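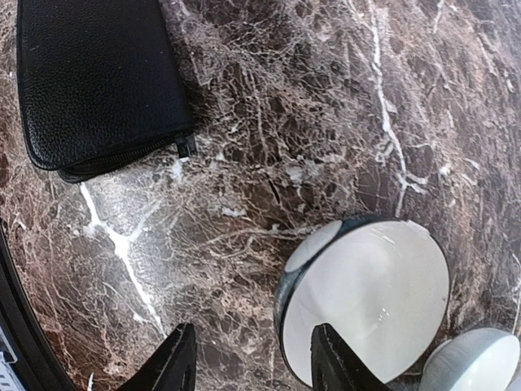 Notes from the Pikach open day, manipulation floor. I went for the low-profile object demo, where the arm has to pick up things with almost no height from a hard surface. Thread, mostly for my own reference. The test surface is dark brown marble with a dense tan and cream crackle pattern and a couple of white veins running through it. If you have ever tuned a segmentation model on a plain gray mat, you know why I walked straight to this station. A thin white vein and a thin white edge look a lot alike to a small wrist camera, and the round white piece with the dark rim gives the system one object with both a strong outline and a pale face.

Setup as explained on the floor: one arm, two-finger parallel gripper, camera at the wrist, no overhead view for this station. The fingers are black, angular, and come to a point. Pikach calls the finger shape Dasura. They sell it separately, and there was a price list, which I did not take.

The pointed tip is a real design decision. A wide flat pad gives you more contact area and more tolerance to yaw error, but you can't get it under or beside a disc lying flat. With a tapered tip you pay for access with a smaller contact patch, so grip force per unit area goes up and you need better pose estimates. They have chosen access. I would have too for this object set.

The other thing on the marble that interested me was the black pouch. Grainy leather, zipper along the bottom edge, small pull tab at the end of it. Black pouch, black fingers. Depth should separate them, but at short range the wrist sensor is close to its minimum distance and the depth map gets holes. I asked what they do there.

Answer from Yakubu Okoro, who was running the station: below a set height they stop trusting depth and go to color plus the known finger mask. The mask is rendered from the joint state and subtracted before segmentation. So the fingers never compete with the object for the same pixels. Sensible. It does mean your hand-eye calibration has to be good, and he agreed.

Calibration is redone every morning, 10 poses against a printed board. Takes 7 minutes. I asked about drift over the day as the arm warms up and he said they log it but do not correct for it during demos. I would like to see that log.

Policy side. The controller is called Ajayi and it was trained on teleoperated episodes, 1127 of them for this task family. That is smaller than I expected. He said the count includes failed grasps that were kept on purpose, labeled as failures, and used for a separate value head.

Object variety in that set: lids, shallow containers, pouches, small cases. Surfaces: marble, wood, steel, one patterned cloth. No glass. I asked about glass and was told "later."

What they ran in the August session I attended: approach, straddle, close, lift, place in a tray. The first disc attempt closed high and the fingers slid over the rim. The arm backed off, re-posed lower, closed again, and lifted. The retry was autonomous. Operator's hands were on the table where everyone could see them, which I appreciated.

The retry behavior is the part worth copying. Slip is detected from finger gap versus expected object width. If the gap closes past the expected width, the grasp is declared empty and the arm returns to a hover pose. No tactile sensing at all. You can do this on hardware most labs already own.

Pouch pick went worse. Soft object, so the expected width is a guess and the empty-grasp check is nearly useless. The arm pinched the leather at one end, lifted, and the pouch swung and dropped off. Second try was across the middle and it held. I would not put this in front of a customer yet, and to be fair they did not claim it was ready.

Someone behind me asked whether it could use the zipper pull. Okoro said opening zippers is a separate project with a different finger and he would not demo it. Good answer. More stations should say no.

Cycle time on the clean picks looked slow to me. Most of it is the descent. They cap tip speed near the surface so a bad height estimate does not chip a finger or scratch the stone. With a force-torque sensor at the wrist you could descend faster and stop on contact. I raised this. They tried it, and the sensor added enough length to the wrist to cost them reach in the corners of the workspace.

Lighting: overhead panels, no polarizer on the camera. Polished stone plus a smooth pale disc means highlights that move as the wrist moves. Ajayi was trained with lighting augmentation, but I did not see them change the lights during the demo, so I can't tell you how well it holds up. If anyone went to a later session and saw it done, reply here.

Compared with the Skatham demo I saw last year: Skatham was faster and failed less, on a plain mat, with rigid blocks, with 2 fixed cameras. Different problem. I would not rank one above the other from what was shown.

Questions I left with. How does the finger mask behave when a tip covers part of the object? Does the value head generalize to a surface it has not seen? What is the tip wear rate on stone? The third one they are measuring now. They replace tips on a schedule and have not had one fail in use.

Practical stuff if you go: the handout covers the Dasura geometry and mounting pattern but has nothing on the controller. Ask at the station. Stand on the side by the monitor, the mask overlay is shown there live and you learn more from it than from watching the arm. Afternoon was quieter than morning.

Will post the finger dimensions once I have found where I put the handout.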